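Kit de préhension Toseo pour bras de table - Wevavar
Référence : Toseo 300
Catégorie : Automatisation légère / Atelier partagé et domicile
Fiche mise à jour le 2023-05-12

Présentation

Le kit Toseo est destiné aux montages de prise et dépose réalisés sur une table ordinaire, à domicile ou en atelier partagé. Il réunit une platine d'interface, un jeu de doigts longs pour pince parallèle, la visserie et un faisceau de rallonge. Le bras n'est pas fourni. Le kit s'adapte aux poignets cylindriques au moyen d'un collier fendu ; les poignets à bride carrée demandent l'adaptateur Voyle, vendu séparément.

Le montage de référence utilise un bras PiPER et une tâche de tri simple : transférer des bonbons emballés d'un plat rond en inox vers un gobelet du même métal. Les emballages froissés et brillants constituent un cas défavorable pour la prise comme pour la vision.

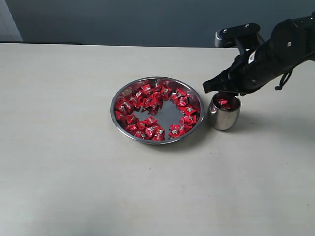 Montage de référence, pince au-dessus du gobelet.

Composition du kit

Platine d'interface, aluminium anodisé
Doigts longs, la paire
Collier fendu et deux vis de serrage
Faisceau de rallonge, 738 mm
Visserie inox et clé
Gabarit de perçage à imprimer (fichier PDF)

Caractéristiques

Ouverture maximale entre doigts : selon la pince utilisée
Masse de l'ensemble, hors pince : 300 g
Profondeur utile dans un récipient : jusqu'à la base des doigts
Fixation du bras : serre-joint ou vis traversantes
Logiciel : Caltia, licence atelier incluse

Installation

Fixer le bras avant toute mise sous tension. Le plateau doit être rigide ; un panneau posé sur tréteaux fléchit en fin de course et fausse la hauteur de prise. Monter la platine, puis les doigts, et serrer en croix. Laisser une boucle de câble libre sous l'avant-bras, suffisante pour une rotation complète du poignet - un câble tendu finit par tirer sur le connecteur.

Placer ensuite les récipients. Le gobelet se positionne à côté du plat, presque contre le rebord, ce qui raccourcit le trajet et limite les mouvements de l'épaule. Prévoir toutefois le passage du corps de pince au-dessus des deux bords. 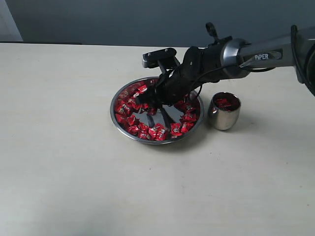 La hauteur d'approche se règle dans Caltia, menu Trajectoires. Régler d'abord le point bas, doigts ouverts, sans toucher le fond du récipient. Enregistrer ensuite un point de dégagement au-dessus du rebord et un point de dépose au-dessus du gobelet. Lancer les premiers cycles à vitesse réduite.

Sur métal poli, la détection par seuil de couleur donne de meilleurs résultats avec un éclairage diffus. Les reflets de la pince dans le fond du plat peuvent être pris pour des objets ; le masque d'outil de Caltia les exclut du calcul.

Limites d'emploi

Kit non prévu pour le contact alimentaire direct. Ne convient pas aux objets sans prise latérale ni aux récipients à col étroit. Tenir les mains hors de la zone de travail pendant les cycles - le kit n'ajoute aucune fonction de sécurité à celles du bras.

Disponibilité

Prix : 975 € TTC
Lot de 10 paires de doigts de rechange : sur devis
Prochaine série : juin
Expédition depuis l'atelier Wevavar. Adaptateur Voyle à commander sur la même facture pour un envoi groupé.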